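Caswood mitten drive extended through end of January

The winter mitten and glove drive at the Caswood Community Center will stay open until the end of January, organizers said, after the first sorting session turned up more single mittens than pairs.

Residents can leave clean mittens, gloves and hats in the bin by the front desk from 9 a.m. until the building closes. Children's sizes are needed most, said Lizelle Visser, who runs the drive.

"We have plenty of adult gloves," Visser said. "What we're short of is anything that fits a kid under seven."

The center collected about 100 pairs last winter and gave nearly all of them to families at Adjei Elementary and the Omarance Street shelter. This year's goal is 40 pairs for the school alone.

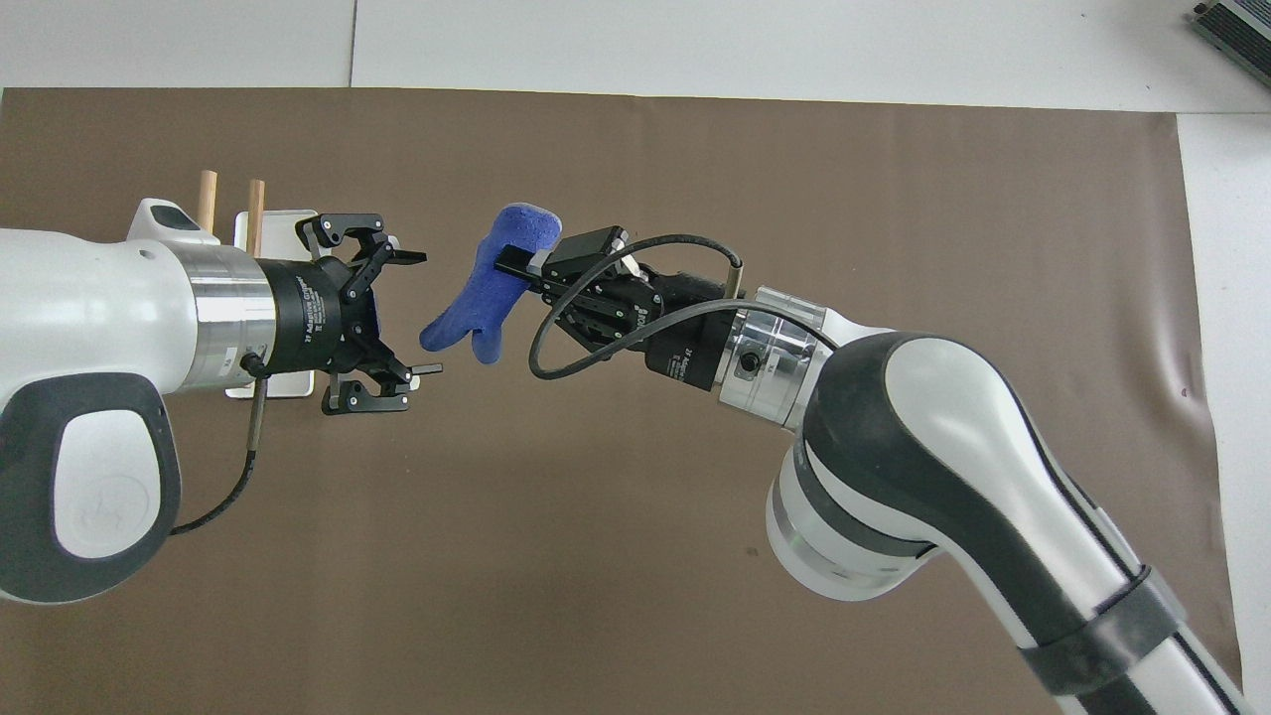

Single mittens are also welcome. Knitters from the Laltex yarn shop have offered to make partners for them where the color and thickness can be matched. Muthoni Athumani, the shop's owner, said fuzzy yarns take the longest because dropped stitches are hard to find.

"Blue is easy, we always have blue," Athumani said. "If you're bringing in one mitten, check the coat closet first – the other one is usually in a sleeve."

Items should be washed and dried before they are dropped off. Pairs should be clipped or pinned together at the cuff. The center cannot take leather gloves, ski gloves with torn linings or anything with a broken zipper.

A second sorting session will be held at 6:30 p.m. in the back room, with space for 14 people. Sign-up is at the front desk. Obed Sarpong will have the finished pairs bagged by size and delivered to the school the following morning.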